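Choir and hospitality helpers wanted for our October church gathering

Hi, I'm Fiorella Melis, and I look after the welcome side of things at Vakosbridge United Church. This October our little corner of the world hosts the regional assembly of congregations (yes, us!), and I need people.

We have 219 delegates registered so far, plus visitors, and the opening service at 7 p.m. will seat 492 if we use the balcony. I'm looking for greeters, readers, altos (always altos), a couple of tenors, and anyone who can drive folks over from Ismont station. If you speak Romanian or Greek, please tell me right away, I'll be so happy to hear from you!

You don't have to be a member of our church, or of any church. Delia Tănase is running the choir rehearsals, and she takes people who can't read music. Grigoris Mavromatis has the driving schedule, and you'll need your own car and a clean license. We'll pay for gas and feed you lunch both days. There's no wage, I'm afraid, except for the evening kitchen lead, who gets $700 for the whole assembly.

To sign up, leave a note at the church office on Wireck Street with your name, a phone number and the hours you can do. Kitchen lead applicants, please add the name of someone I can call about your cooking. 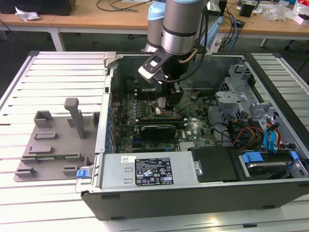
Rehearsals start at 6:30 in the lower hall, and Delia will have spare hymnals for anyone who needs one.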